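Visit report: Rostarero demo day at Plidenside

We went to the Plidenside site in October to look at the Rostarero tabletop arm kit, which Drakos sells and supports. We are thinking of buying one or two for the packing bench, so the visit was mostly a chance to see the kit run and to ask about service.

Getting there

The demo hall is at the back of the Plidenside trade park, past the tile warehouse. Parking is free but the signs still point to the old entrance. Sign-in took a few minutes and the first session started at 10 a.m. There were six other visitors in our group, mostly from food packing and small assembly shops.

What is in the kit

The base kit comes with one arm, a two-finger gripper, a clamp mount, a camera and a controller with the teaching software already loaded. Drakos says it can be set up on any flat, rigid table. The arm reaches 705 mm, and the power supply sits under the table. The fingers come off with a hex key, and a softer set is sold separately.

The software works from recorded examples. You guide the arm through a task a number of times, the system trains on those runs overnight, and the next day you try it. The demo task had been taught with 306 runs. We asked if fewer would do. The answer was that it depends on how much the layout changes from one run to the next, and that a fixed layout needs far fewer.

The pick-and-place demo

The task was to pick up a piece of fruit and put it on a plate. It is a simple job, but fruit is a fair test for a gripper with hard fingers – too much force leaves a mark. Before each run the presenter moved the items to new spots on the table, and visitors were allowed to choose the spots.
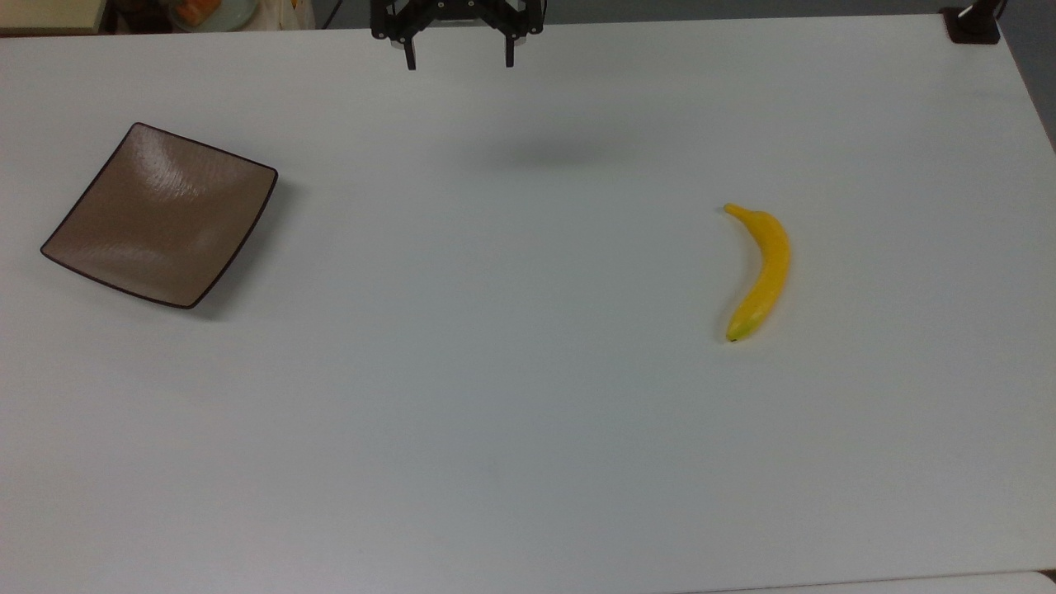
Speed and handling

The arm is slow. Some of that is a safety limit set for the open hall, and we were told it can be raised behind a guard. Even so, we would not expect it to keep up with a person on a busy line. It approached from above each time and paused before closing the fingers.

Of the runs we watched, most went through without help. It missed the pickup once when the banana was placed close to the table edge, then backed off and tried again without being told to. Another time it set the banana down partly over the rim of the plate and the presenter had to step in. The banana we checked at the end had no bruises that we could see.

Noise was low. We could talk next to the table in a normal voice.

Service and support

Drakos offers a yearly plan with remote help and one site visit. Spare fingers are kept in stock, but a replacement controller takes 2 weeks. That is long for us. Rendell, who handle repairs on our current equipment, do not cover this kit yet – we will ask them if they plan to.

Still open

Price for a second arm on the same controller. Whether the camera copes with the sun on our bench in the afternoon. A trial on our own parts, which Drakos said they can arrange if we send a box of samples ahead.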